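How do you fold long narrow cloths so the edges stay straight?

Posted in Laundry and Linens
888 views, 3 replies

Gebhard Danzer
I hope this is the right section for my problem. We moved to a smaller flat in April and the linen cupboard is now one shelf only, so everything must be folded well or the door does not close. With towels and pillowcases I have no trouble. My trouble is with the long white cloths, the kind you put along the middle of the table or over the sideboard. I have a whole pile of them from my mother-in-law and she folded them like from a shop.

When I do it, I spread the cloth lengthwise in front of me, I take the two short ends together and then I smooth it. The left half is always nice. The right half gets creases which run diagonally from the middle to the corner, and when I fold over them they are pressed in for good. I tried to pull harder, but then it bunches up where my fingers are holding it.

I fold on the dining table, which has a smooth marble-look top, so maybe the cloth slides too much? My wife says I should iron every one before folding, but I would like to avoid this if it is possible.
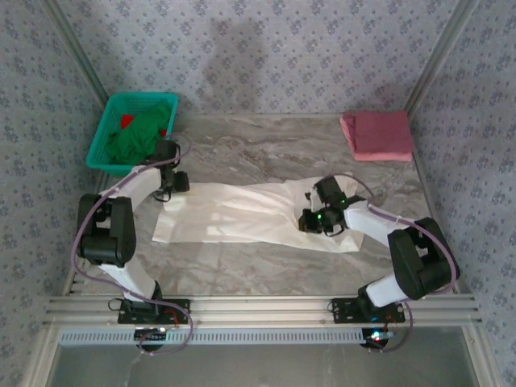
The other thing is the stacking. If I fold in half and half again, I have a long thin piece that falls over on the shelf. If I fold in thirds, it is better in size but the last third is never the same as the other two. Do you measure it, or is there some trick with the hands? I would be grateful for any advice, also for a different surface if you think the table is my mistake.

Thank you in advance and sorry for my English in some places.

Tomos Lewis
Hi Gebhard, your English is fine.

The diagonal creases come from holding the cloth in the wrong spot. If you pinch it somewhere in the body of the cloth and pull, the fabric gathers at your fingers and the creases fan out from there. Let go of it completely, flatten that part with your palm, and then take it again right at the corners, one corner in each hand. Pull toward the short side only, gently, and lay it down. Then do the other short end. After this you go over the whole thing with the side of your forearm, starting in the centre and going outward.

For a slippery table, put an old flannelette sheet or a bath towel underneath. It grips the cloth a bit and you will not be chasing it around. I did this for years on a laminex bench and it works on anything smooth.

About thirds: do not begin with thirds. Fold the long edges together first, so you have a strip half as wide, and check that the corners meet. Now bring the left end in a bit past where you think the third is, bring the right end over it, and look whether the right end reaches the fold. If it does not, slide the left one back a little. You can feel it after 2 or 3 cloths and then you don't need to look. When they go on the shelf, put the folded side toward you and the loose edges to the back, and the pile looks much tidier than it is.

If they are cotton or linen, you can also fold them when they are very slightly damp and leave them out on the bench overnight before they go in the cupboard. Don't put them away damp though, you will get mildew — I have lost a good tablecloth like this.

polon_linens
just roll them. cardboard tube from wrapping paper, done. no creases

Gebhard Danzer
Thank you both. I tried it this evening with a bath towel under the cloth and holding only at the corners, and the right side came out much flatter. The thirds are still a little crooked but I understand now what I must look for.

Rolling is a good idea for the longest ones, only I have no place to lay the tubes. Maybe on top of the wardrobe. Does the cardboard make yellow marks on white fabric after some time, or should I put some paper between?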